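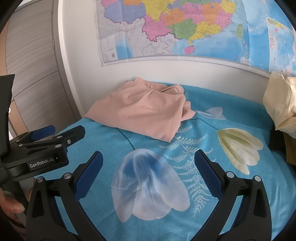
The left jaw, again

August, just before midnight. What a day! I found the fault, or at least I found where it lives, and I'm so happy I can't sleep.

We were folding clothes on the blue sheet with the grippers, same as yesterday, and the left jaw kept stopping short on the close. It would come in nicely and then quit with a gap I could slide a coin through. No warning on the screen, nothing. The log said "closed" every single time! So the log has been lying to us, and out of 102 runs I now have 50 I don't trust. Ouch.

I tried a fresh battery (no change), then swapped the cables left to right, and the fault stayed with the jaw. That was the moment. I think I yelled. It has to be in the joint or the position sensor, so tomorrow the cover comes off.

The pink one is the worst thing to practice on and I love it. Soft and thick, and it bunches up wherever it likes, so a jaw that stops early just lets it go.

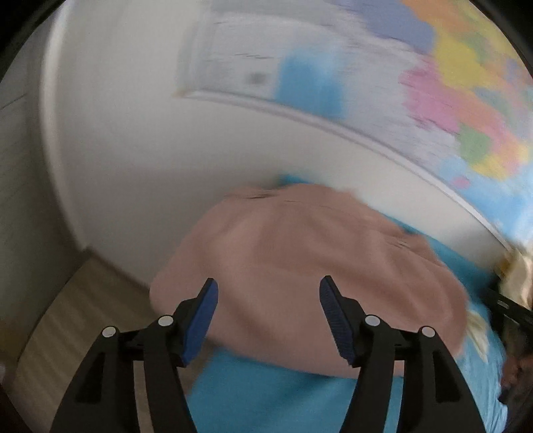

Genalyn Estrella wrote back that I should stop using that jaw until the sensor is checked, because a gripper that thinks it's closed may also think it's open, and then it can pinch. She wants fingers kept well clear of the joints while it's powered.

Fair point. I hadn't thought of the pinching at all. Unplugged it and put tape over the switch.

Need: small screwdriver, good lamp, the spare sensor from the Kutby box.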